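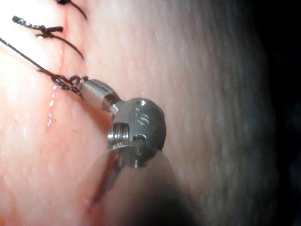
Rikano suture practice pad, large size
Reviewed by Kirsty Hinds

I bought the large Rikano pad in May to replace a Cinthorpe pad that had split along two of its three cuts. I teach a basic suturing class in the evening, and I also practice at home most Sundays, so a pad gets a lot of needle holes in a short time. This review covers 11 weeks of use. I paid for the pad myself.

What you get is the pad, a thin plastic tray, and a folded instruction sheet. There is no thread and there are no instruments in this version. The kit version adds both, but I already have drivers and forceps I like and I buy thread by the box.

Surface

The top layer is the best part. It has fine creases in it, and it dimples under the needle tip before it gives. On the Cinthorpe, the needle either skated or popped through all at once. With the Rikano I can feel the point catch, and a curved needle follows its curve through without being forced. The layer underneath is softer and a bit sticky. Small needles are fine in it. With bigger ones I sometimes had to stop and regrip halfway.

It takes interrupted stitches well. If you pull too hard the edges pucker and roll in, so you see the mistake right away. Simple stitches placed close to the ends of a cut did tear through twice, both times in the first week, and both times I had taken too small a bite.

Thread

I used black silk for most of this and a blue monofilament for the rest. I recommend black for beginners.

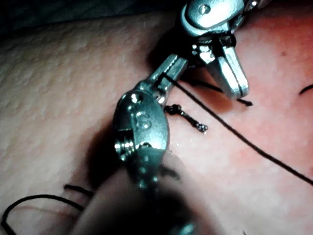 Thread handling is where my students lose the most time. They pull a stitch through, let go of the long end, and then spend a minute hunting for it. I have them keep the long end straight and just off the surface while the jaws come together for the next grab, with the black line running off to the side against the reddened area where they can follow it. The same goes for knots. A small knot with a short tail is easy to check on this pad, and a sloppy one is just as easy to spot. Pale thread disappears under a bright lamp, and the monofilament I used was not much better in the evening.

Wear

After roughly 12 practice sessions the middle cut had gone ragged, with crumbs coming off the edges when I took old stitches out. The other two were still usable. You can make new cuts with a scalpel, and mine held stitches about as well as the ones that came with it. Do not cut all the way down. The backing mesh is what keeps the pad from stretching, and once it is sliced that area is finished.

Cleaning is dish soap and cool water. The instructions say to dust it with powder afterward. I skipped that once and the surface picked up lint from a towel that I never fully got off.

The tray

The tray is poor. It slides on a smooth table and the pad lifts out of it when you pull upward. Gonzalo Sarmiento, who teaches the other section, put a strip of shelf liner under his and clipped the pad down at the corners. I copied him and it works.

Compared with others

The Ginov pad is cheaper and lasts longer, but it is stiff, and knots sit on top of it like they would on a phone case. I would buy it for a first week of knot tying and nothing else. I have not tried the Bermúdez.

Would I buy it again

Yes, for the surface. I would take the pad alone if they sold it without the tray. Four stars out of five.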